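Call for Participants: Dunda Board Game Playtest Group

Dunda is a small publisher of family board games. We are looking for people to join our playtest group, which starts in January and runs for 17 weeks. You do not need to be an experienced player. We want a mix of people who play every week and people who have not opened a game box in years.

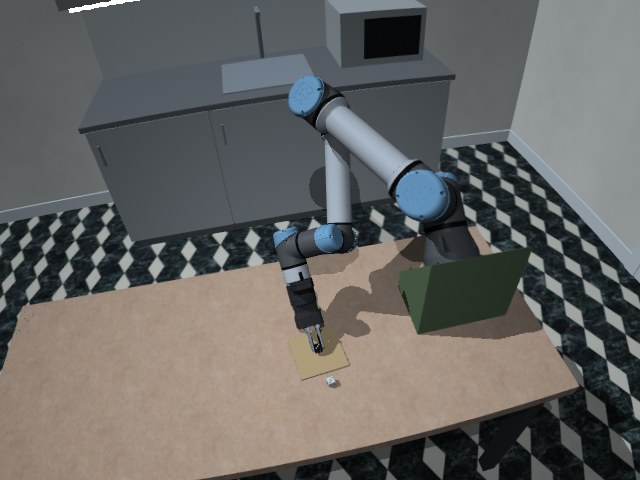
Credit: Dunda

What you would be doing

You would come to our office one evening a week and play games that are not finished yet. The rules will have gaps in them. Some boards will be drawn by hand, and cards may change between one week and the next. After each game you fill out a short form and talk with the designer for a few minutes.

The first game on the schedule is Ukeo, a trading game for two to four players by Wycliffe Rweyemamu. It has been through one round of testing already, and the ending still drags. The second is Fonseca, a cooperative game set in a flooded town. That one is at an early stage, so expect to stop and start over a lot.

Sessions begin at 6:30 p.m. and end by 9:30 p.m. Coffee, tea and a light supper are provided.
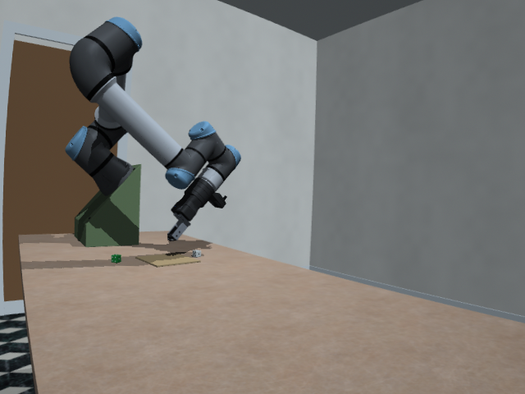

Ukeo is played in short rounds, and most of what we need to know is about pace. We will ask you how long your turn felt, when you lost interest, and whether you could tell who was ahead. Each player takes goods to market and sets a price before anyone else has shown a hand. Prices then move on a roll of two small dice, like the pair on the table here, and testers so far have split over whether that leaves too much to luck. We would like to hear from both sides. If you hate dice games, please apply anyway — we have plenty of testers who love them.

Who can apply

You must be 18 or older and able to attend at least 12 of the sessions. You should be comfortable reading rules in English and saying out loud what you think of them. People who work for another game publisher cannot take part. The building has an elevator and step-free access from the parking lot.

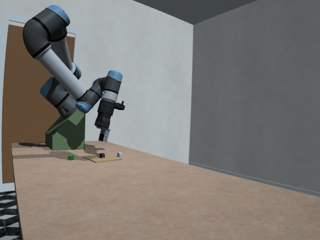 Payment and paperwork

Testers receive $30 per session, paid at the end of each month, and a copy of any game they tested once it is published. Your name will be listed in the rule book unless you ask us to leave it out. You will need to sign a form agreeing not to share rules, artwork or pictures of the games before release.

How to apply

Write to Judite Arruda, playtest coordinator, using the contact form on our website. Tell us your age, which evenings you are free, and the last game you played, even if it was solitaire on your phone. Please keep it under 200 words. We had more than 100 applications for the last group and will reply to everyone, but it may take us up to 3 weeks.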